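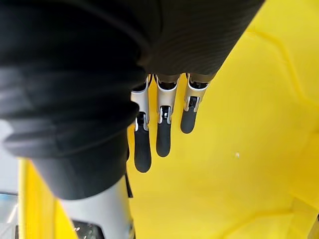
검은색 천 소매가 자꾸 뭉치고 주름이 겹칩니다. 어떻게 관리합니까?

생활 도움 > 옷과 천 > 세탁·보관
2026년 7월 23일 | 글쓴이: 주바이다 시알
인쇄하기 | 이메일로 보내기

안녕하십니까. 한국어로 긴 글을 쓰는 것이 아직 익숙하지 않습니다. 이상한 표현이 있으면 이해해 주시기 바랍니다.

저는 검은색 긴소매 옷을 자주 입습니다. 몸통은 부드러운 천이고, 소매 끝은 골이 있는 니트처럼 짜여 있습니다. 4월에 샀고 그때는 소매가 팔에 잘 맞았습니다. 지금은 팔을 내리면 천이 손목 쪽으로 내려와서 두꺼운 주름이 여러 겹 생깁니다. 위로 올려도 조금 후에 다시 내려옵니다. 설거지를 할 때 특히 불편합니다.

세탁은 세탁기로 40도에서 했습니다. 말릴 때는 옷걸이에 걸었습니다. 그런데 소매가 처음보다 길어진 것 같습니다. 제 느낌일 수도 있습니다.

알고 싶은 것은 두 가지입니다. 늘어난 소매 끝을 집에서 다시 줄일 수 있습니까? 그리고 검은색이 회색으로 변하지 않게 하려면 어떻게 빨아야 합니까? 옷 안쪽의 세탁 표시는 글자가 지워져서 읽을 수 없습니다. 상표는 Clallberg입니다.

멜리나 자하로풀루

주바이다 님, 안녕하세요. 저도 외국 사람이라서 천천히 설명하겠습니다.

우선 옷걸이를 쓰지 마십시오. 젖은 니트는 무겁습니다. 걸어 놓으면 물의 무게가 소매 끝으로 모이고, 천이 아래로 늘어납니다. 저는 이렇게 합니다.

옷을 뒤집고 찬물로 빱니다. 세제는 어두운색 옷에 쓰는 액체 세제를 조금만 넣습니다. 탈수는 약하게 합니다. 그다음에 마른 수건 위에 옷을 펴고 수건과 같이 둥글게 맙니다. 손으로 비틀면 안 됩니다. 물이 빠지면 새 수건 위에 평평하게 놓고, 소매의 골이 똑바로 되도록 손으로 모읍니다. 햇빛이 직접 오는 곳은 검은색에 좋지 않으니 그늘에서 말리십시오.

소매 끝만 늘어났으면 그 부분만 미지근한 물에 10분 담갔다가, 손가락으로 골을 가운데로 모으고 그대로 말려 보십시오. 제 가디건은 이 방법으로 거의 9밀리미터가 줄었습니다. 그러나 안에 있는 고무실이 오래되어 약해졌으면 효과가 없습니다. 그때는 수선집에 가야 합니다.

아티프 시알

고무줄을 팔에 끼우고 그 위로 소매를 접으십시오. 간단합니다. 저는 여러 해 동안 이렇게 합니다. 검은색이 변하는 것은 잘 모르겠습니다. 저는 그냥 새로 삽니다.

카롤리나 쿠냐

아티프 님의 방법은 짧은 시간에는 괜찮지만, 고무줄이 너무 조이면 팔에 자국이 남고 피가 잘 통하지 않습니다. 저는 권하고 싶지 않습니다. 필요하면 천으로 싼 넓은 밴드가 더 편합니다.

한 가지를 더 확인하십시오. 소매가 정말 길어졌는지, 아니면 처음부터 길었는지 모릅니다. 옷을 평평하게 놓고 어깨 솔기에서 소매 끝까지 재십시오. 팔도 같은 방법으로 잽니다. 소매가 팔보다 많이 길면 세탁 방법을 바꾸어도 주름은 계속 생깁니다. 저는 Turkach 수선집에서 소매 끝을 떼고, 위의 천을 조금 자르고, 같은 소매 끝을 다시 달았습니다. 골이 있는 부분은 그대로 남아서 모양이 자연스럽습니다.

보관할 때도 걸지 말고 접으십시오. 소매는 뒤로 한 번만 접고, 그 위에 무거운 옷을 올리지 않습니다. 먼지는 마른 솔로 골의 방향을 따라 쓸면 잘 떨어집니다. 테이프는 보풀을 일으킬 수 있어서 저는 급할 때만 씁니다.

분류: 니트, 검은색 옷, 소매 수선
인쇄하기 | 이메일로 보내기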